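Call for participants: tabletop sorting and clearing sessions, Trarnness

Truvon is looking for adults to take part in a study of how people arrange and put away small household items on a table. Sessions take place at our Trarnness site. The study is led by Hayley Clegg, with Sotiris Chrysikopoulos responsible for scheduling and data handling.

Background

Most written advice on tidying assumes a whole room or a whole cupboard. Our interest is narrower. We want to record the order in which people clear a single surface holding a mix of food, kitchen tools, cleaning items and toys, and where they choose to put each thing. Earlier rounds produced 1,482 completed clearings. The data are good for kitchen tools and thin for mixed sets, where something edible sits close to something that is not. This round is restricted to mixed sets.

What the session involves

Each session consists of 16 short tasks at a table. A typical set contains fruit, a bowl, a spatula or similar utensil, a spray bottle and a toy. You will be given a written instruction on a card, such as "put the fruit in the bowl" or "clear everything that does not belong with food," and you carry it out at your own pace. Some cards are deliberately vague. In those cases we want your own reading of the instruction, and the session lead will not clarify it.
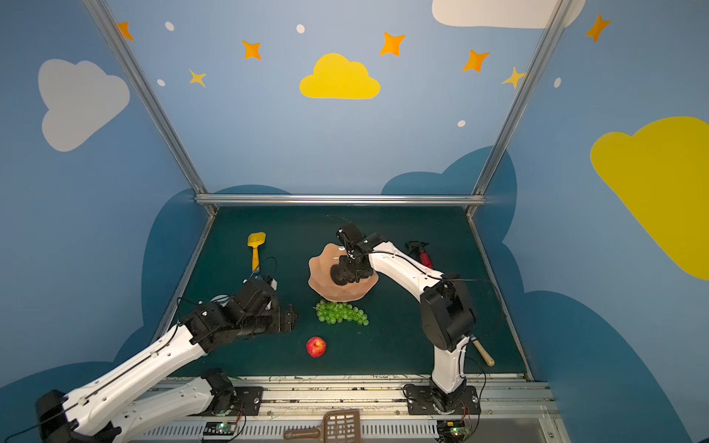
Items are reset between tasks by the session lead. Participants should not reset the table themselves, even if an item rolls or falls. Round fruit does roll, and a task interrupted this way is repeated at the end of the session. Bowls are shallow and hold a small amount only, so part of each task is deciding what goes in and what stays on the table.

After every fourth task there is a short set of spoken questions about the choices you made. Answers are written down by the session lead and are not audio recorded. The full visit takes 3 hours, including breaks. You may stop at any time and will be paid for the tasks completed.

Who can apply

Applicants must:

- be 18 or older
- be able to sit or stand at a table for up to 30 minutes between breaks
- be able to lift and place light objects with at least one hand
- read printed English at normal text size
- have no known allergy to common fruit
- not have taken part in an earlier round of this study

Left-handed applicants are encouraged to apply – they are underrepresented in the existing data. No cooking or cleaning experience is needed. People who have worked in professional kitchens, child care or domestic cleaning are welcome, but should state this on the form, as their results are analyzed as a separate group.

Payment and travel

Payment is a fixed amount per visit, confirmed in writing before you book, and is made by bank transfer after the session. Participants may book up to 4 visits, with at least one full day between any two. Local travel is reimbursed against receipts. Parking is available on site but must be requested when booking.

Privacy

We keep your age band, dominant hand and task record. Names and payment details are stored separately and deleted when the study closes in November. No results are published in a form that identifies a participant.

How to apply

Request a form from Kelly Fothergill at the participant desk, quoting "mixed sets." Please give your dominant hand, any relevant work experience and the times of day you can attend. Forms must be returned by 4 August 2023. Successful applicants will receive a confirmation letter with directions and a consent sheet – bring the signed sheet to your first visit. Questions about access to the building should go to Reece Bellamy at the same desk.

Contact: Truvon Participant Desk, Trarnness | © Truvon | Back to top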